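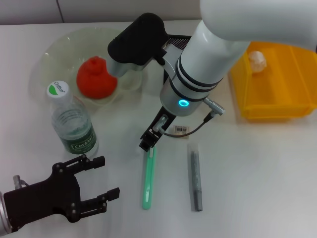 Notes from the Second Shelf: the great lending library of things, one year on

Regular readers will remember that last April the Burkier Tool and Thing Library opened its doors in the old shoe repair shop on Tukton Street, with a ribbon, a sheet cake and a donated pressure washer that went home with the first person through the door and was gone for the whole summer. We've now been at it for a year, and it seemed only fair to tell the people who pay for it what they've been paying for.

Start with the numbers, as the annual report does. We own 1,225 things. In the past year those things went out on loan 1,624 times. If you do the division, you will conclude that every item we own went out a little more than once, and you will be wrong. The carpet cleaner went out 78 times. The fondue sets, of which we have far too many, went out on New Year's Eve and otherwise sat on the second shelf looking hopeful.

Donations have been generous, and I want to say that before I say the next part. When a town hears that you're collecting useful household objects, it goes down to the basement and brings you the things it couldn't bring itself to throw away. We're grateful. We also have a bread machine situation. Bread machines arrive in waves, usually in late January and again when the college students move out, and every one of them comes with the same speech about having been used twice. I believe it. I have used mine twice. Please hold your bread machines until further notice.

What people want to borrow is much duller than what people want to give. They want ladders. They want the long ladder in particular, on the first dry Saturday of the spring, all of them, before ten in the morning. They want folding tables, a drill that works, and something to get a stump out of the ground. They want the big cooler. They want the canopy, and they want it back from whoever has it now, and could we call that person again.

About the canopy. It is a ten-minute canopy according to the bag it comes in. Members have reported a wide range of other figures. It comes with four legs, a top, four ropes and a bag of stakes, and it should return with the same. If you borrowed it for a graduation party and you've got a bag of stakes in your garage that you don't recognize, we recognize them. No questions will be asked. There's a bucket by the back door.

Now for the changes, which is the part of this item you're supposed to read.

Loans will run for one week instead of two, starting next month. I know. The two-week loan was meant to be relaxed and neighborly, and what it did in practice was let everybody put the job off until day thirteen. The return desk has been hearing about it ever since ("I was going to do the hedge last night but it got dark"). A week contains a weekend, and a weekend is when the hedge gets done or it doesn't. You can renew once, from home, unless someone's waiting. Somebody is always waiting for the carpet cleaner.

Late fees stay where they are, at nothing. We talked about this for most of one very long evening. The argument for fees was that people bring things back on time when it costs them money. The argument against was that people who owe a fee tend to stay away until the fee is larger than the drill, at which point they own a drill and cross the street when they see us. So no fees. What we'll do is stop lending to you until the thing comes home, and send you a reminder each morning at seven. The reminders are polite. They're also at seven.

Membership is going up a little for households and staying flat for everyone over sixty-five and anyone who tells us the price is a problem. You don't have to fill anything out or explain. Just say "the low rate, please" at the desk. The extra money goes to sharpening, replacement cords and insurance, in reverse order of how much each one costs. I had no idea before I got involved in this how interested an insurance company could be in a trampoline. We no longer have a trampoline.

Power tools will need a short walkthrough before the first loan. It takes less time than finding parking. We'll show you where the switch is, where your hands go, and where they don't, and then you initial a card and that's you done for that tool for good. Several longtime members have told me they've been using circular saws since before I was born, and I'm happy for them, and they'll also be initialing the card.

The online catalog, if you haven't looked lately, has been moved over to a program called Irnia, and it's much better than the spreadsheet, which had reached the stage where opening it made the laptop fan come on. You can now see whether a thing is in before you drive over. You can put your name down for it. You can search for it, too, with the small caution that the entries were typed in by many different people over many evenings, so if "wheelbarrow" doesn't turn anything up, try "wheel barrow," "garden cart" and "barrow, wheel." We're cleaning this up as we go. The entry that said "metal thing, heavy (ask)" has been solved. It was a tile cutter.

Which brings me to fix-it night, the surprise hit of the winter. I expected a few toasters. What we got on the first Wednesday was a line out past the mailbox, every person in it holding a lamp. It seems that every house in this town has a lamp that stopped working at some point, and was put in a closet, and has been moved from closet to closet ever since. Most of them needed a new socket or a new plug. One needed a bulb, and its owner took the news very well.

A few requests if you're coming to the next one. Bring the power cord, even if you're sure the cord's fine. Bring whatever came off, in an envelope or a sandwich bag, including the screw you don't think matters. Clean it first if it's ever had food in it. Please don't bring microwaves, which we won't open, or anything that runs on gas, which we won't open indoors. And plan to stay in the room while your item is being looked at. It isn't a drop-off service. You'll be handed a screwdriver at some stage, and people have gone home quite pleased with themselves.

We've also started a mending table at the same time in the front window, where the light is better. Hems, buttons, zippers that have lost their will. A patch done at the mending table will look like a patch. If you want it to look like nothing ever happened, there's a very good tailor two doors down and we send people there all the time.

Several of you have asked about the sign. The sign should say "Oh, the Things You Can Borrow." The sign company ran out of either room or interest, and what we got says "Oh." We've been told it can be redone for a price. We've also been told that people now say "I got it at Oh," and give directions by it, and that a child in the second grade drew it for a map of the neighborhood. So for the time being it's staying up, and the money's going toward a second long ladder.

That ladder fund stands at 500 dollars, thanks mostly to the pie table at the street fair. It isn't quite enough for the one we want, which reaches a second-story gutter without anyone having to stand on the step with the warning printed on it. There's a jar on the desk. There are also fondue sets on the desk, and a donation of any size will get you one to keep.

Spring hours begin after the clocks change. Weekday evenings from four to seven, Saturday mornings from eight, closed Sundays. If you need the long ladder on a Saturday, put your name down now, and if you've got the long ladder at this moment, leaning against your house, we'd love to see you both.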